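Sodico Opens Orders for Its Hand-Held Gripper Kit

JARNALVILLE - Sodico, a small maker of robot tools, has opened orders for a kit that lets people record hand work at home without a robot. The kit is called Tarnum, and the first boxes will leave the Jarnalville workshop in April.

A Tarnum kit has two grippers, one for each hand. The user moves the fingers of the tool and the jaws open and close. The recordings are later used to teach robot arms the same kind of task. The kit is offered to schools, laboratories and small companies, and it can be rented for 15 days or bought.
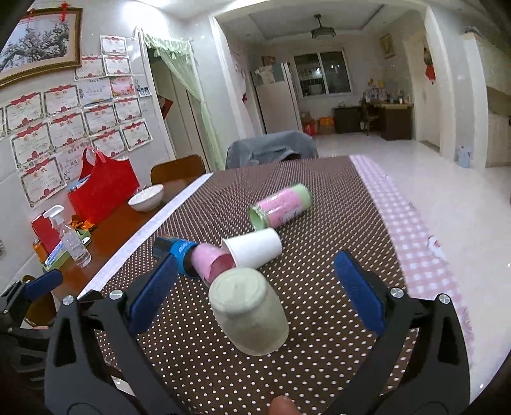
Sodico has kept the design of the gripper simple, and this is the main point for customers who must repair it by themselves. All wearing parts can be changed with one small screwdriver, which comes in the box. The two black arms have long triangular openings in them, and a dark blue pad sits on each jaw. The company says that the pads are the first part to wear out, so five spare pairs are included. Light objects are a hard test for pads of this type. A paper cup lying on its side rolls easily, and a cup standing upside down gives the jaws only a sloped wall to hold. Sodico recommends that new users begin with such cups on an ordinary table with a cloth, before they try plates or bottles.

The jaws open to 110 millimeters at the widest, enough for most cups and small boxes. A wider version was planned, but it made the tool too heavy for long sessions and was dropped.

Humphreys, a rental shop for laboratory equipment in the same town, will handle the rentals. It has ordered 70 kits for the first season. The shop will also check each kit when it comes back and replace the pads at no extra cost. Customers who buy the kit must send it to Sodico for service, and the shipping is paid by the customer.

The software works on a normal laptop and needs no internet connection during recording. The instructions are in English only for now. A Spanish version is in preparation, and it will be sent free of charge to everyone who has already ordered.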